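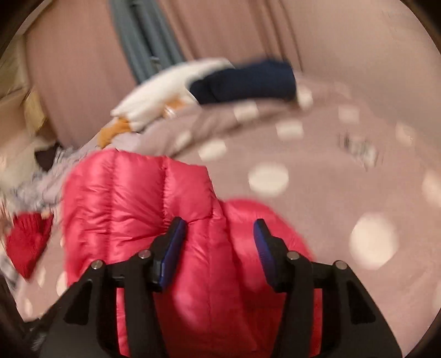 The Jacket

4 min read

The allowance from Burnby was one bag, 70 liters, soft-sided. Léonie Lacroix had the letter on the dresser under a water glass. It listed the contents by category and gave a dry weight for each. Outer layer, insulated, one. It did not specify a color.

She laid the red jacket on the bed with the front facing up and closed the zipper to the chin. Then she folded the sleeves across the chest and pressed from the hem toward the collar with her forearm. Air left through the seams. She rolled the jacket as she pressed, got it to the size of a loaf, and held it there. When she took her hands away it opened again in slow sections across the polka dots.

Her mother had bought it in Ferrand, one size up, the November before the pass closed. The down had shifted since then. There was more in the back than in the front, and very little at the left elbow, where it had been patched from the inside. Léonie had worn it for two winters at the Nidenora station, at 1,455 meters, reading the gauges every six hours and writing the numbers in pencil. Ink froze.

She tried the second method. Hood in first, then the collar, then handfuls of the body in no order, straight into the sack. The manual for the station tents recommended this for anything filled with down. It took four minutes. The sack closed with the drawstring at its full length.

She put it on the kitchen scale and it went over. She took it off, reset the dial, and put it on again. The excess was 160 grams.

There was something in the inside pocket. She undid the sack, pulled the jacket out, and spread it on the sheet. The pocket held a door key on a wire ring and a receipt from the hardware store in Dullton, too faded to read. The key was for the house in Ferrand. She weighed the key alone. Then she weighed the jacket alone. The jacket was still over.

She put the key back in the pocket and took the second pair of boots out of the bag.

The truck was due at six. She packed the sack again, hood first.

38 shares
6 comments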